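Ticket 2000: first aid restock, gauze keeps getting mixed up
Opened by: Jamila Liyanage
Site: Pulham
Status: open

Jamila, 9:15
Rolled bandages and square pads are all going into one blue bin, and the kits are leaving with the wrong mix. 3 kits came back short of pads in June.

Tomás Duggan, 10:40
Went through the shelf stock. 63 packets, all sealed, so nothing to throw out! The clear wrappers are great for this — you can tell a roll from a pad without opening anything. The trouble is the wide flat edges, which slide over each other and hide whatever is underneath.

Jamila, 11:05
Love it, that explains a lot. Can we try smaller batches?

Tomás, 1:30
Yes! Trying it now, just a few packets in the blue bin at a time.

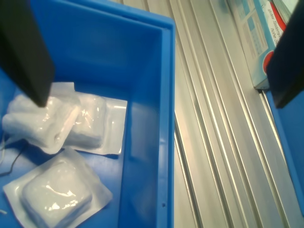 Packing went so much faster after lunch. I did 15 kits and every one matched the list on the first check. I'd still like a second bin for the rolls — Lorena thinks Dirnia has a spare. Leaving this open until she hears back.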